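2 min read

November. Up at six, coffee, then moved the Woker speakers off the bookshelf and onto the stands at last. They sound better with some space behind them. The bass from the left one was boomy all last week and now it's mostly gone.

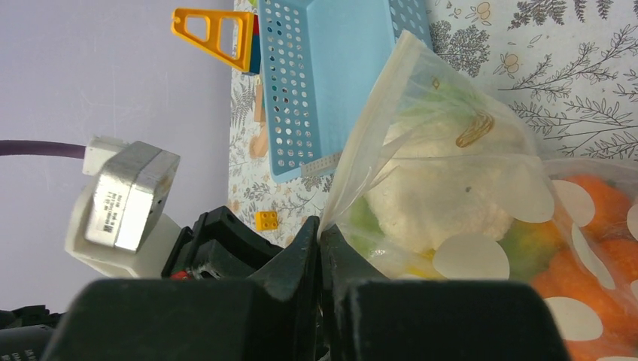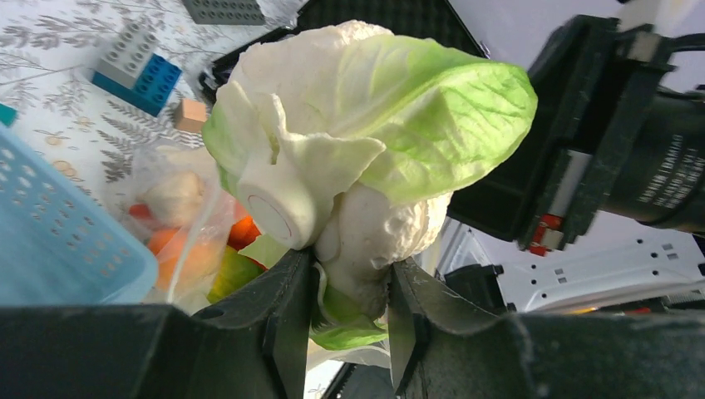
Leire Goicoechea called at lunch about the Jakero amplifier. She wants 900 for it and will include the remote. I said I'd think it over. The new Brosero is 3000, and I can't see where the extra money goes, apart from the streaming, and I already have a box for that.

Played the Hawthorne record twice in the afternoon, once with the grilles on and once with them off. Off is a little brighter. There is still a hum at about 2000 on the volume scale's silly numbering, but I never listen that loud. Swapped the phono cable and the hum stayed, so it must be the turntable ground. Need a longer wire.

Rent is due, so the amplifier waits until after that. Texted Leire at nine to ask if she could hold it for 2 weeks. She said yes. Left the grilles off.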